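Pilville Neighbors Help Board
Home > Household > Moving and Storage

What do you do with all the packing plastic after a move?
Asked in January | 2 answers | 400 views

We moved into a rental over on the Rerow side of town and I am drowning in bubble wrap. Every box I open has more of it, plus those long floppy sheets of white plastic, plus the crinkly film that came around the chairs. I'd love to keep the good stuff because we will be moving again when the lease is up, but right now it's in a heap by the back door and it slides everywhere if you so much as breathe near it. Is there a way to store it that doesn't eat a whole closet? And what can go in recycling? My blue bin has a picture of a plastic bag with a line through it so I'm guessing no.

Things I have already tried: one giant trash bag (it ripped), and stuffing it back in the boxes (now I can't find the boxes I haven't unpacked yet).

Tagged: moving, plastic, small spaces

Answer 1 (marked helpful by 16 people)

Oh, I love this question! I've moved a lot, and sorting the wrap is my favorite part of the whole thing, which my family thinks is nuts. Please don't throw it all out. Good bubble wrap is not cheap and it's perfectly happy being used again as long as the bubbles still have air in them.

First thing is to get it off the floor and into something open. A trash bag is awful for this because you can't see in, and you end up pulling everything out to get one piece. Use a basket or a soft storage bin, anything with a wide top, and do the sorting standing right there in the kitchen.

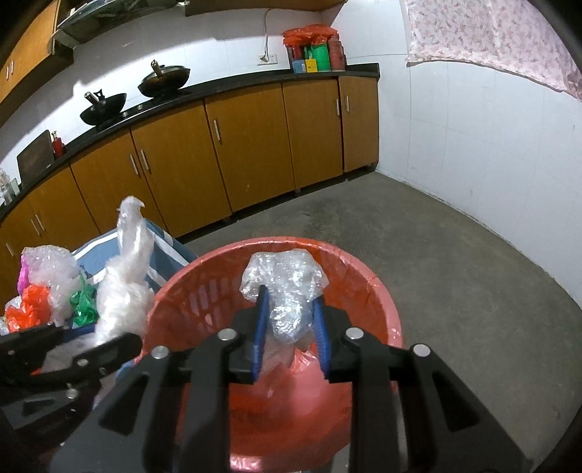
Bubble wrap goes in first at my house, then the film, then whatever is left. Any container you already own will do. I like a big round plastic basket like the red one, with the slots in the side, and it's great to have a fabric bin standing right next to it so you can split the kinds as you go instead of making one huge tangle. Mine came from Grarnamitz, the discount place behind the post office, and I went back for a second one the same week!

Once it's sorted, flatten the bubble wrap and roll it up bubbles in, not too tight or you'll hear popping. A loose rubber band or a strip of old T-shirt holds it. I cut anything huge down to 24 inches or so wide, and then a roll stands up nicely in the corner of a closet. Tiny scraps get saved in a pillowcase for filling mugs and glasses.

The thin white stuff I fold in half lengthwise, then in half again, and lay it flat under a bed. It squashes down to almost nothing with a blanket on top. Anything sticky with tape, cut the tape off first or it will grab every other piece in the bin and you'll be so mad later.

You're going to feel amazing when that heap is gone. Good luck!!

Answer 2 (marked helpful by 2 people)

keep it out of the blue bin, it gets wound up in the sorting equipment. Some grocery stores have a drop box by the door for bags and stretchy film. Karunaratne Market had one last time I was in there but check the sign on it, and it has to be clean and dry. bubble wrap depends on the store so ask

also try posting it on the free page, people grab it fast

Comment from the asker:

Wow, thank you both! Rolling it bubbles in would never have crossed my mind. I found a laundry tub to use as the open bin and did half the heap before dinner. Does the foam that comes around TVs go in with the film, or is that a separate thing?

Reply from Answer 1:

Separate! Keep foam with the box it came in if you still have it. Yay for half the heap!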